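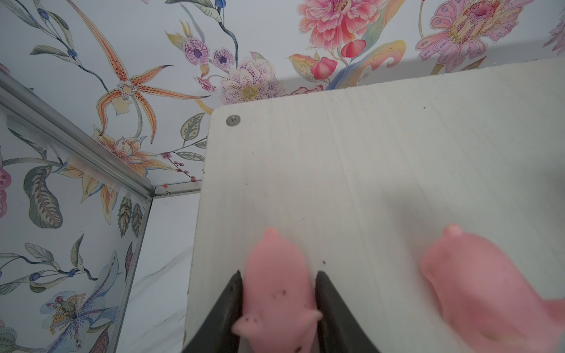 Carola Hellwig thinks I'm too soft on wrist cameras, and she told me so in the comments under my last post. Her point was that a policy trained on close-up views learns what the last few inches of a grasp look like and very little else, so of course it scores well on the last few inches. Fair enough! I've been chewing on it all week and I still don't agree, or I agree with maybe half of it.

Our own numbers first. We ran the same pick-and-place policy with and without the wrist view, on little toy pigs, 73 tries each way. With the wrist view it missed 2 grasps. Without it, 13. Same arm, same training demos, same patient person putting the pigs back (me). I know toy pigs aren't the world. But a small, rounded thing with sloping sides is a pretty mean target for two flat fingers, and if you close on it a bit off center it squirts out like soap.

Where Carola has me is the search part. When a pig started out of view, the wrist-only version we tried for fun just sort of wandered, and I had to stop it more often than I'd like to put in writing. So yes, you want a second camera up high. I don't see how that makes the close one a crutch, though. People look down at their hands when they thread a needle and we don't call that cheating.

What bugs me more is how results like these get reported. The Clater paper gives one success rate for the whole task, and so does pretty much everything built on Dastuvby. One number! I'd love to see reaching, grasping and placing scored separately – it's an afternoon of extra labeling, and then Carola and I could argue about the same thing for once. We're redoing our 14 worst runs that way now, starting with the ones where the arm never got near a pig.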